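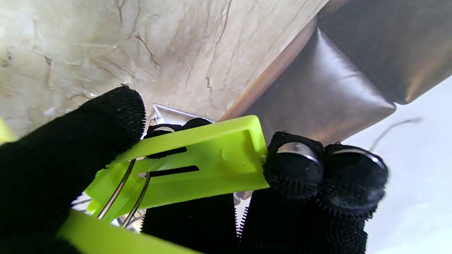 The card machines are leased, so checking them is the supplier's job and none of ours, was the reply from the Cowie shop when the July sheet went round. Clivov will swap a broken machine. They will not come out to see whether somebody has stuck something on a working one, and the agreement says as much on its second page. The checks stay with us.

Card payment equipment: monthly inspection, with comments
Shops covered: Clollness and Cowie
Inspection completed: Fri 4 August

Marks used: OK, Fix, Not done. A tick with nothing written beside it counts as Not done. I had a whole page of those in July and I don't believe a word of it.

Section A. The machines

A1. Serial number on the underside matches the equipment list.
Clollness: OK. Cowie: Fix.
Comment: The machine on the Cowie back counter ends in 2825 and the list has a different number altogether. I was told it was "probably the one that got swapped". Perhaps it was. There is no swap note in the folder, and Clivov normally send one. Machine taken off the counter until they confirm it in writing. A phone call won't do.

A2. Security seals whole, with no lifting at the corners.
Clollness: OK. Cowie: OK.
Comment: I am less impressed by seals than the people who sell them. A tidy seal tells you the seal is tidy. Compare it with the photo in the folder and look at the print on it as well.

A3. Card slot: nothing loose, nothing raised, card goes in and out without catching.
Clollness: OK. Cowie: OK.
Comment: Use the dead test card, not your own.

A4. Keypad sits flat and every key springs back.
Clollness: Fix. Cowie: OK.
Comment: The 5 on the front till sticks. Staff say it has done so for ages, which makes me wonder what was being ticked in this row before. Replacement asked for.
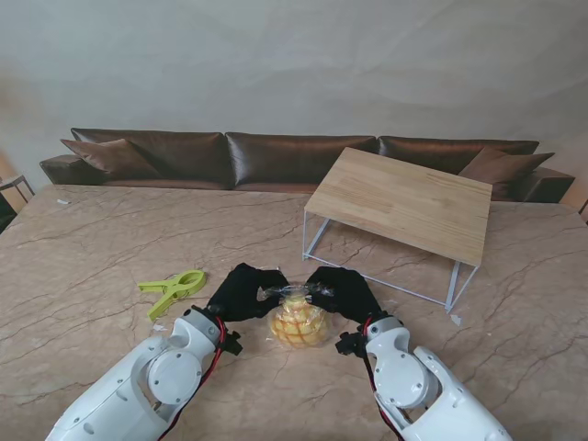 A5. Cables run straight from machine to socket, with no adaptor or box in between that isn't on the list.
Clollness: OK. Cowie: Fix.
Comment: Unlisted extension lead at Cowie, ordinary white one, harmless as far as I can tell. It still goes on the list or goes in the bin. The cable also crosses the gap where people walk, so tape it down or move it.

A6. Charging bases: no scorching, no bent pins, no smell.
Clollness: OK. Cowie: OK.
Comment: One base at Clollness runs warm. The guide says warm is normal. I would like the guide to say how warm, and it doesn't.

A7. Batteries: case closes properly, no swelling.
Clollness: OK. Cowie: Not done.
Comment: Covers were not taken off at Cowie. Please take them off. Do it with the machine switched off, and don't lever the cover with a key.

Section B. The counter and the customer

B1. Customer can cover the keypad with a hand.
Clollness: OK. Cowie: OK.

B2. No shop camera can see the keypad.
Clollness: Fix. Cowie: OK.
Comment: The ceiling camera over the front till was turned after the decorating. From the office screen I could follow my own fingers well enough to read the number back. The installer's paperwork says "PIN safe position". Turn it, then check it on the screen with somebody pressing keys.

B3. Machines locked away at closing.
Clollness: OK. Cowie: OK, they say.
Comment: I can't inspect closing time at ten in the morning. Written down as reported.
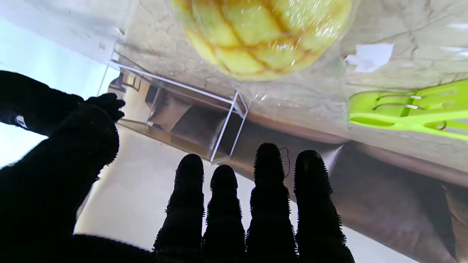
B4. Card surcharge notices removed.
Clollness: OK. Cowie: Fix.
Comment: An old handwritten sign was still on the door at Cowie. We don't charge extra for cards and haven't for years. Taken down while I was there.

B5. No card numbers written on paper anywhere near the till.
Clollness: OK. Cowie: Fix.
Comment: Phone order pad, long number and expiry date, in biro. I have heard that it gets shredded at the end of the day. The page I found was from the day before. Type the number straight into the machine while the customer is on the line. If the line is bad, ring them back.

Section C. Tills and records

C1. Everyone signs in to Hurard under their own name.
Clollness: Fix. Cowie: Fix.
Comment: Both shops leave one person signed in all day. Hurard can lock itself after 90 seconds and the setting has been off since it was installed. It is now on. I expect complaints and have already had one.

C2. Refunds over the limit signed by a second person.
Clollness: OK. Cowie: OK.
Comment: I went through 32 refund slips across the two shops. All signed. I would have been happier if the second signature had not been in the same pen every time.

C3. Old customer receipts and merchant copies locked up.
Clollness: OK. Cowie: OK.

C4. Staff know what to do if an "engineer" turns up unannounced.
Clollness: OK. Cowie: Fix.
Comment: The answer given at Cowie was to look at his badge. Anyone can print a badge. He waits outside the counter, you ring Clivov on the number in the folder — never the number he offers you — and if they haven't booked him he leaves without touching anything.

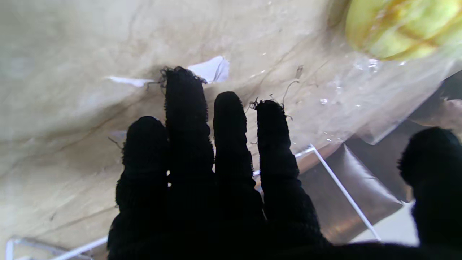 C5. Yearly security questionnaire for the card company filled in.
Both shops: Fix.
Comment: Last year's form says yes to every question, including two that don't apply to us and the one about nothing being kept on paper. See B5. I'm not signing the new one until that pad has gone.

Still open
Serial number at Cowie (A1): waiting for Clivov.
Sticking key (A4): replacement due, no date given.
Battery covers (A7): Cowie to do and send in the sheet.
Camera over front till (B2): Clollness.
Questionnaire (C5): held.

Comments added by the shops

Clollness: Camera moved and checked on the screen. The keypad is now behind the customer's shoulder. Can the Hurard lock be made longer on Saturdays?

Reply: No. Signing in takes a few seconds, I timed it.

Cowie: Pad thrown away. Lead added to the list. Battery covers off, all flat, the one on the spare machine was stiff.

Reply: Thank you. Photo of the stiff one, please, with the cover off.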